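The Booking Photo Is Not the Story
Opinion, 6/30/24

I've lost track of how many times I have been sent the same arrest story. The names change. Somebody's cousin shoves somebody's brother-in-law at a graduation lunch, a deputy writes it up, and by supper the booking photo is on every phone in the county with a headline that has the word "brawl" in it.

I used to write those headlines. I worked nights at a paper where the police log was the first thing you picked up and the last thing you put down, and I was good at it, if being good means that people clicked. So I'm not going to pretend I'm above the stuff. I still read it. What I no longer do is believe it, at least as far as people seem to think I should.

Start with where it comes from. A misdemeanor arrest story is usually built from one document, the probable cause statement. An officer wrote it, often at the end of a long shift, for the purpose of showing that there was reason enough to make an arrest. The document does that one job. It doesn't weigh both sides, and no one at the scene gets to read it over and fix it. Then a reporter who has never been to the house turns it into five paragraphs, and the word "allegedly" is dropped in every so often like salt.

Most of us know this. We'd say so if asked. Then a mugshot goes by and we decide on the spot what kind of person we're looking at.

Last January the Gumoston police page put up a photo of a woman arrested after a fight with her sister over their father's things. He had been in the ground a week. The post was two sentences long and one of them was a joke. It drew 2,000 comments, and I read more of them than I should have. People who had never met either sister knew which one was the drunk, which one was after the money, and what the father would have thought. Several were sure they could tell from her eyes.
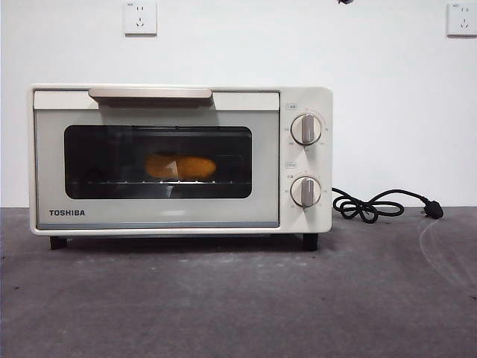 If you don't want your picture up there, don't put your hands on people, one reader wrote to me the last time I touched this subject, and she added that she was tired of hearing about the feelings of the person who threw the punch.

I don't think she's a fool. Somebody does get hurt in a lot of these cases, and there's a long, ugly history of family violence being waved off as a private matter. If the choice were between publishing everything and going back to hushing it all up, I'd have a hard time. But her argument skips a step. She says the person who threw the punch. The post doesn't know who threw the punch. It knows who was put in the car. When two people have been rolling around on a lawn and each one says the other started it, an officer makes a call, and sometimes it's the right call. A courtroom exists so somebody can check.

The checking takes a while. In Griltemus County, the Gumoston case took 22 months less than some I've followed, meaning it was over fairly soon, and it ended with the charge dropped. I looked for a post about that. The page had put up a lost dog, a road closure, a reminder about fireworks, and a great many more booking photos. On the sisters there was nothing further. The first post is still there, joke and all.

When I asked the department about it, I was told that the page shares arrests as a matter of public record. Fine. A dismissal is a public record too. It sits in the same building, one floor up. I'd like to hear the argument for why one of those records needs a joke and a photograph and the other needs you to drive over and ask at the window.

Public record is the phrase that does most of the work in this debate, and I've grown suspicious of it. The records were opened so that people could keep an eye on the police and the jails. You should be able to find out who is being held, and why, and for how long, because governments that lock people up in secret are dangerous. I believe that as firmly as I believe anything. I have a harder time seeing how it got us to a page where the jail picks the funniest prisoner of the day. The public isn't watching the government there. The government is handing the public something to laugh at, and it gets plenty of goodwill in return.

And where the government leaves off, business steps in. There's an app called Nindura that sends arrest alerts by zip code. I signed up for it to see what it was like. I got alerts over breakfast, I got them at the dentist, and I got one at a wedding. Most were for things like failure to appear and driving on a suspended license. Every alert had a face on it. None, in all the time I had the thing on my phone, told me how a case came out. There was a paid tier, and I paid, thinking the outcomes might be in there. What I got was a wider map. 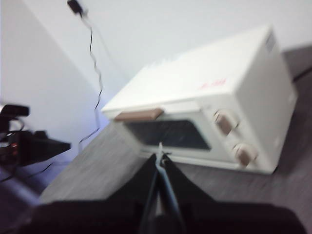 The usual defense of an outfit like that is safety. You have a right to know what is happening on your street. I'd be more impressed if the alerts made anyone safer, and I can't see how they could. Suppose I learn that a man four blocks away was booked after a shouting match with his stepson. What am I supposed to do, cross the road? He's no threat to me. He may be a threat to his stepson, but the stepson didn't need an app to find out. All I've gained is a low opinion of a neighbor, and I'll carry it around for years after the court has forgotten him.

People who run these sites will tell you that they take down a photo when the charge is dropped, if you ask. Some do. You have to know the page exists, find the form, send proof, and wait. In the meantime the photo has been copied to places that don't have a form. One woman who went through it told me she had spent 3,000 dollars, between a lawyer and a company that promised to clean up her name, and that a search still turned up her face above the word "brawl." The company stopped answering her. She had been working the counter at Sârbu Bakery for years at the time of her arrest, and she kept that job only for the reason that the owners had been in the building when it happened and had seen it for themselves. I keep coming back to that. The people who had been there kept her on. The people who had only read about it wanted her fired, and a few called the shop to say so.

I'll be told that I'm going easy on criminals. I would point out that a person arrested last night isn't one yet, but I know how that sounds when the photo shows a black eye. A photo is very hard to argue with. It feels like proof of the whole story when it's proof of one second, usually a bad one, under jail lighting. 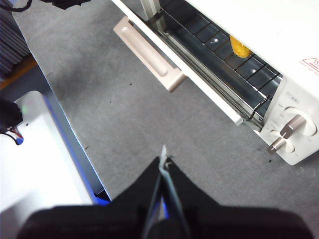
Police reports have the same trouble as photographs, only in words. They're fullest on the things that hold still. Read enough of them and you'll know which drawer was out, which lamp was on its side, and whether the TV was on. A toaster oven with its door down and the wire rack showing could go into a report like that, and every word would be accurate, and a reader would start building a story on it: someone was interrupted, someone left in a hurry, someone was too far gone to shut a door. Maybe. People also leave doors open. I've read reports where a detail of that size ended up in the headline – a dropped pie, a garden hose – and I've written a few of those headlines. The detail was true each time. I couldn't swear to much of what we let it suggest.

So what would I change? Less than you might expect. I don't want the records closed. I've seen what happens in places where a reporter has to beg for the jail log, and it's worse. I don't want a law telling papers what they may print, either; laws of that kind tend to be used first by a county commissioner with a drunk driving charge.

I would like police departments to get out of the comedy business. Post the arrest if you must, in plain words, with no photo unless you're looking for somebody. If you post the arrest, post how it ended, in the same place and at the same size. A department that says it doesn't have the staff to follow up is saying it doesn't have the staff to do the first part properly.

Papers could do the same and mostly won't. A few have stopped running photos for minor charges, and I read their announcements with some doubt, as they tend to come right after the photos stopped bringing in money. Still, I'll take it. The better test is whether an editor will assign anyone to sit in misdemeanor court, on a hard bench, and write down what the judge says. It's dull work. I did it for a while and hardly anybody read it.

As for readers, I don't have much to ask, being one. I turned off Nindura in the spring. I still look at the police page more than I'd like to admit – I looked at it before I sat down to write this – and there was a man on it, arrested after a fight at a family cookout, with mustard on his shirt. There were already a lot of comments. I don't know what he did, and neither did they.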